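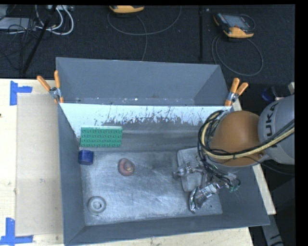 When you're pregnant, or home with a brand new baby, the thing that sends you round the bend is the stuff. Pills, cards, charts, tubes of cream, all of it breeding on the worktop. I've had two babies now and my best tip is still the dullest one - get a big open bin with a divider across it and put it on a table you walk past every day. A grey metal one with sloping sides is grand, and scuffs and scratches don't matter a bit. Narrow section at the back for paper, big section at the front for everything else. Mind you, toys find their way into any bin going, so if a green building-block plate is leaning in the front of yours, tip it out before you go hunting for the iron tablets!

Tablets stay in their own boxes, please, and up out of reach if you've a toddler about (mine could climb at 14 months). I only keep the empty packets down low, to remind me what to reorder from the chemist in Sterdale.

Write your appointments on card, in thick pen, and peg them in date order. My December baby came with 6 clinic visits in the last stretch and I'd have missed half of them otherwise.

For the hospital bag, pack it on the kitchen table and then lift it. If you can't carry it to the door, take out the second dressing gown. I put 50 pence pieces in an old sock for the car park machine - still use that sock now.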